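Notes for the short talk, online learning strand
Speaker: Melahat Kahraman
Twenty minutes plus questions. Slides are plain, so most of it is in here.

OPENING

Say hello, say who I am, skip the bio slide if we are running late.

I run learner support for a library service. I've been asked to speak on micro-credentials and digital badges and what libraries should do about them. The title in the programme has the word "opportunity" in it. I didn't write the title.

My position, so people can decide early whether to stay: I think badges are mostly a solution looking for a customer. I have run a badge scheme myself. I'd like to tell you what it was like, what it cost in staff time, and which bits I'd keep.

SLIDE 2: WHAT WE MEAN

Keep short. A badge is a small digital record saying that a person did a thing. Attended a workshop, passed a test, wrote a search strategy. It has a picture, a name, an issuer and, if somebody has bothered, a link to the evidence.

A micro-credential is the same with a longer form to fill in. (Pause. Some will object. Let them, we have time at the end.)

There are proper definitions and I've read several. They don't agree about how much learning has to be in one. I've seen the term used for an afternoon and for most of a term. An employer looking at the two side by side has no way of telling which is which, and that ought to bother us more than it does.

SLIDE 3: THE CLAIMS

Read these out slowly, they're from sales leaflets and strategy papers I've been sent.

Badges motivate learners.
Badges make hidden skills visible.
Employers value badges.
Badges put the library at the heart of the learning journey.

Ask the room: who has been sent one of these? Who has been sent the study behind it?

The first claim has some support, for some people, for a while. The second is true in the sense that writing anything down makes it visible. On the third, the surveys I've looked at ask employers if they would in principle welcome more information about applicants. Of course they say yes. The fourth I can't make mean anything.

SLIDE 4: OUR SCHEME

We called it Kakness. There was a naming workshop. Moving on.

It ran on a platform called Silivau, which we chose because the contract was short. Five badges: finding sources, judging sources, referencing, managing data, and one on copyright that Casimiro Herrero wrote and which was by a distance the best of them.

In the first year 228 learners signed up. 74 finished at least one badge. 29 of those ever opened the page where you share the badge with anyone outside.

Stay on these numbers. Don't rush to the next slide.

People will say 74 from 228 is good for online learning, and compared with a big open course perhaps it is. But ours were enrolled students with a librarian down the corridor. And the 29 is the figure I care about. The whole argument for a badge over a plain workshop is that it travels. Most of ours never left the building.

SLIDE 5: WHAT LEARNERS SAID

Radoslava Ďurica did the interviews. Quote from her notes, with permission:

"I liked the copyright one. I don't know where the badge went."
"Is it on my transcript? Then what is it for?"
"I did it because my tutor said to."

Balance: two people told her the badge gave them the nerve to apply for something. I believe them. I'd want to know if a kind email from a librarian would have done as well, and we never tested that.

SLIDE 6: WHO CHECKS?

This is the part I get cross about, so watch the pace.

Three of our five badges were marked by multiple choice. You could retake the quiz until you passed. One student passed "judging sources" on the ninth go, in under six minutes. The record we issued to that student is identical to the one given to someone who worked through every reading.

The copyright badge was marked by a person. Casimiro read each short answer and wrote back. It took him a good part of his week and it can't be scaled up, and when I say that to vendors they nod as though I'd confessed to a fault in the design.

If you put the library's name on a claim about someone's ability, someone in the library should have looked at their work. I don't think that's an old-fashioned view. If it is, fine.

SLIDE 7: THE PRACTICAL SKILLS ARGUMENT

The usual comeback is that badges suit hands-on work in labs and makerspaces, where there's something to point at.

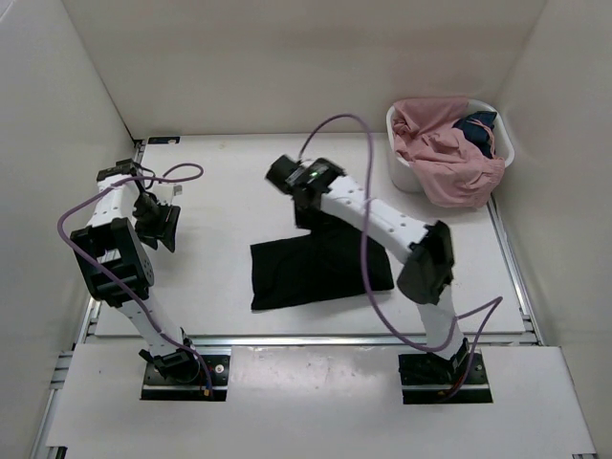

Polat, February

Yiğit Taşdemir and I went to Polat to hear how their training staff handle sign-off. Their answer was a paper sheet. You do the task in front of a supervisor, the supervisor initials it, and the sheet goes in a folder. They had looked at badges and couldn't see what the folder lacked.

I'm not saying every library should buy folders. I'm saying the value was in the supervisor watching. Put a badge on top of that and you have a checked skill with a picture attached. Take the supervisor away and you have the picture.

SLIDE 8: COST

Platform fee: can't share the figure, ask me about the contract terms over coffee.

Staff time is the real bill. Writing, marking, chasing, resetting passwords, and answering emails from people whose badge had vanished when Silivau changed its web addresses. Ask any vendor what happens to a learner's badge when you stop paying. We asked Hamus, who wanted our business the following year, and got a reply about "export pathways". I still don't know if that is a yes.

Hüsnü Keskin on our systems side suggested keeping our own plain list of who had completed what. It's a spreadsheet and it has outlived the platform.

SLIDE 9: WHAT I'D KEEP

Short written tasks, read by a person.
The copyright course.
A letter or transcript line for the few who need proof.
The spreadsheet.

What I'd drop: the artwork, the leaderboard, any badge for turning up.

If your managers insist on a scheme, start with one. Agree beforehand what result would make you stop, and write it down. We didn't, and so the second year happened more or less by itself.

QUESTIONS I EXPECT

"Isn't it early days?" It was early days when I started. At what point may we judge it?

"Surely 500 learners would have told you more?" It might. We had a target of 500 in the bid and missed it by a long way, and I'd count the missing as a finding too.

"Are you against online learning?" No. I teach most of my sessions online. I'm asking what the token adds.

Handout has the interview questions and the blank costs sheet. Take a copy, change what you like. Notes last changed Jul 19, 2020, after Radoslava corrected two of the quotes.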